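About Pondden

Pondden is an evening cookery school in Prestgate, and we love teaching people who think they can't cook! Tùng Mạc started it with one borrowed hob and a class of seven. We now run 14 courses a year, from knife skills to Vietnamese home cooking (his grandmother's broth takes up a whole evening, and it's worth every minute).

Classes are small, everybody eats together at the end, and you take the recipes home. We buy our veg from Chu, two doors down, so menus change with whatever looks good that morning.
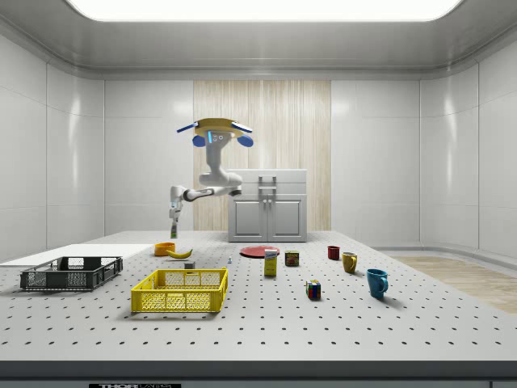
Banana and orange bowl on the table

Booking for the November courses is open now. Complete beginners very welcome – come hungry!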